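Running a cabin on batteries: a talk with Pirmin Wieser
2019-07-09

Pirmin Wieser has been putting batteries into small off-grid buildings for long enough to have taken a few of them out again. He works mostly on cabins, sheds and the odd boathouse, and he has lived part of each year in a cabin of his own outside Munov, well past the last utility pole. We spoke at his kitchen table, with the refrigerator humming on an inverter behind him.

His first system was four lead-acid batteries in a wooden box under the porch. "They were fine for two winters," he says. "Then I let them run down in March when I was away, and they never came back. I had left a pump controller switched on. It drew almost nothing, but it drew it day and night."

He replaced them with a lithium iron phosphate bank, which he now recommends to most customers who can pay for it up front. Lead-acid is still cheaper to buy, he says, and he will install it for people who use a place a few weekends a year and remember to keep it charged.

The mistake he sees most often has to do with inverters. People add up what they want to run, arrive at a number and buy exactly that. "Somebody will get a 1,000 watt inverter because the well pump says 800. The pump wants a lot more than that for the first second. So the inverter shuts down and they call me and say it's broken. It isn't broken."

He tells them to look at the surge rating and to check how long the inverter can hold it. Some hold it for several seconds. Others give up almost at once, and the spec sheet may not say so.

Cable is the other thing. Wieser keeps a piece of burned wire on a nail by the door, taken from a job where the owner had run a 12 volt line to a shed 40 feet away using leftover lamp cord. For anything that far off he would rather go to 24 volts, or put the inverter near the battery and run household voltage the rest of the way.
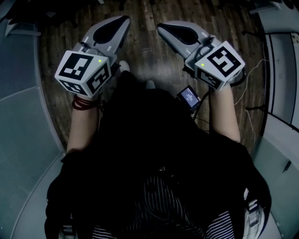
What he would buy today

Asked what he would pick if he were starting over, Wieser takes a while to answer. He has used charge controllers from Bronier for most of his recent jobs and likes the screw terminals, which take a thick cable without a fight. The display is hard to read in sunlight. "You cup your hand over it and you manage," he says.

For batteries he has gone back and forth. The Nita units he installed at first were good, he says, but they would not accept a charge below freezing and gave no warning about it. The owner would see sun on the panels and no change in the battery. The Haddadin packs he uses now have a small heater inside. The heater uses power, so on a dark week it can cost more than it brings in, and he switches it off in cabins that are closed for the season.

He does not think much of monitoring apps. "I like a shunt and a meter on the wall. If the internet is out, the meter still works." His own meter is next to the coat hooks. He looks at it when he comes in and writes the number down in a notebook if it is below 40 percent.

On solar panels he has little to say. Most of the ones he comes across do their job, and he would sooner talk about the angle. In winter he tilts his own to 60 degrees so the snow slides off, and in spring he lowers them to 31. The hinge is homemade. It needs two wrenches and dry hands.

Does he miss the grid? "For the oven, yes." He cooks on propane and bakes at his sister's house. There is a plan to bring the line up the valley, and he has been asked to sign for a connection. He hasn't decided. The fee would pay for another battery - a bigger one than he has now - and he already knows where it would go.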